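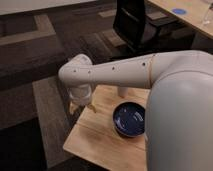 Ustesdale Neighbors Forum > Home and Garden > Water softeners: is the salt-free kind a scam?

gruveck_mike
May 11, 2018
Had a guy from Flostside at the door last night selling a "salt-free conditioner" for the whole house. Price was 2419 installed, "this week only." He did the trick with the soap drops in the little vial and got a big scummy mess out of our tap water. Wife was impressed. I was less impressed. Does anybody on this side of town have one, and does it do anything?

hardwater_hannah
We've had one for two years and I like it. The crust on the shower head wipes off with a rag now. Before, I was soaking it in vinegar every month. No bags of salt to haul down the basement stairs either, and my back thanks me for that.

T_Orsk
Wipes off with a rag compared to what, though? Did you change shower heads when you moved in? The newer rubber nozzle kind wipes off with a rag no matter what water you run through it.

hardwater_hannah
We did get a new shower head, yes. But the kettle is better too.

T_Orsk
Better how? I'm not trying to pick on you. Every time this comes up it's "the kettle is better" and then no one has a before and after. The hardness number doesn't change with those units. They don't take anything out. The salesman will tell you so himself if you ask him straight, he'll just call it "changing the structure" or something.

gruveck_mike
That's the phrase he used. He also said it would help with dry skin.

T_Orsk
Of course he did.

Glória Barros
I'll stick up for Hannah a little. I had a regular salt softener in the old house over in Seixas and a salt-free one here, so I've lived with both. The salt one made the water feel slippery and I used half the laundry soap. The salt-free one does none of that. But the scale in my toilet tank really is softer and comes off in flakes. So it does something. Whether it does 2000 dollars' worth of something is another matter, and I'd say no.

bsmt_dweller
Was your Seixas house on a well? Because then you're comparing two different waters.

Glória Barros
Fair point, it was a well. City water here.

bsmt_dweller
So we still don't know anything. I had a plumber put in a plain salt unit in April and I'm happy with it, but I'd be lying if I said I tested the water before. I tested after and it was near zero. The dishes come out clean. It uses a bag of salt now and then and it makes a noise at 2 in the morning when it rinses itself. You get used to the noise.

pelican79
You don't get used to the noise.

Also, before anybody buys anything — call the water department and ask for the hardness. It's free. Ours in Gruveck is on the hard side but it's not terrible, and plenty of people here live with it and buy a new water heater when the old one goes. My parents never softened a drop and their heater lasted longer than mine did.

T_Orsk
One water heater isn't much of a sample, pelican.

pelican79
Neither is one kettle. At least mine didn't cost anything.

gruveck_mike
Called them on my lunch break. The woman read me the number off last year's report and said they get calls about door to door people every spring. She wouldn't say one way or the other about the salt-free ones. She did say the soap drop test will go scummy in pretty much any tap water in the county, so that explains the vial.

hardwater_hannah
I still think you're all being too hard on it. I paid for mine with my own money and I'd do it again. Not at that price, maybe. Ours was a good deal cheaper and my brother-in-law hooked it up.

Glória Barros
Mike, did he leave you anything in writing? I'd want to see the guarantee. Mine says they'll refund me if I'm "not satisfied" within 90 days, but I have to pay to have it taken out and shipped back, and it weighs as much as a teenager.

gruveck_mike
Just a glossy brochure. Page 47 of the fine print, so to speak — there isn't any fine print at all, only happy families drinking out of glasses. I told him I'd think about it and he's supposed to call Monday.

T_Orsk
Ask him what the hardness reading will be after it's installed. Then ask him to write it down and sign it.

bsmt_dweller
And get a quote on a salt one while you're waiting. Mine came in under half of what he's asking, with the bypass valve.

pelican79
Put it out in the garage if you can. The noise.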